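Koronlow Sofa and Chair Listings

A cleaned table of secondhand upholstered furniture listings, with color, fabric and size fields filled in by hand. Maintained by Suha Darwish.

What's in it

The table has 409 rows. Each row is one listing for a sofa, loveseat, armchair or ottoman offered for sale by a private seller in the Koronlow area. Listings from shops were removed. So were beds, sofa beds sold without a mattress, and anything described only as "furniture."

Files

listings.csv: the main table, one row per listing
colors.csv: the color words used by sellers, matched to the shorter list used here
fabrics.csv: the same for fabrics
notes.txt: corrections made after the first release

Columns

id: a number, not reused when a row is deleted
type: sofa, loveseat, armchair, ottoman
seats: whole number, blank for ottomans
width_cm: as given by the seller, converted from inches where needed
color: one of 28 values, see colors.csv
fabric: cotton, wool, velvet, leather, synthetic, mixed, unknown
price: asking price, not the price paid
condition: the seller's own words, lowercased
pickup: yes if the buyer has to collect
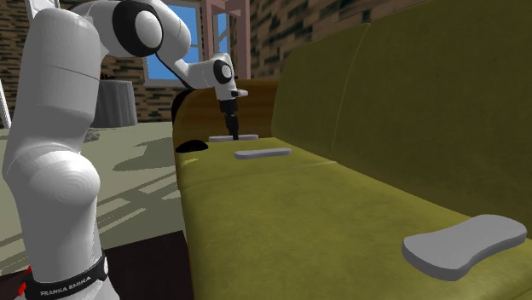 Color took the most work. Sellers used 119 different color words and many of them overlap. "Sage," "moss," "army" and "khaki" were all used for pieces that looked much alike in the seller photos. The olive value is for a green like the one on the sofa under the white Franka Emika arm, and anything closer to gray goes under sage. Khaki was the worst of the lot, as some sellers meant a green and others meant tan, so those rows were checked one at a time. Two-tone pieces take the color of the seat cushions.

Fabric is less reliable. If the seller didn't name a fabric, the row says unknown, even where the photos suggested one. "Leather look" and "faux leather" are both entered as synthetic.

Known problems

Widths were copied from the listings and were not measured. In 80 rows the width is missing. A few sellers gave the length of the seat without the arms, and those rows are marked in notes.txt where the wording made it clear.

Prices of zero mean the item was free. A blank price means the seller asked for offers.

The same sofa can appear twice if it was relisted with new text. Exact copies were dropped, near copies were kept.

Changes

Rows collected in December were added in the current version, along with the pickup column. The old "brown/tan" value was split into brown and tan. Scripts that read the color column will need updating.

Last edited Tue 30 January.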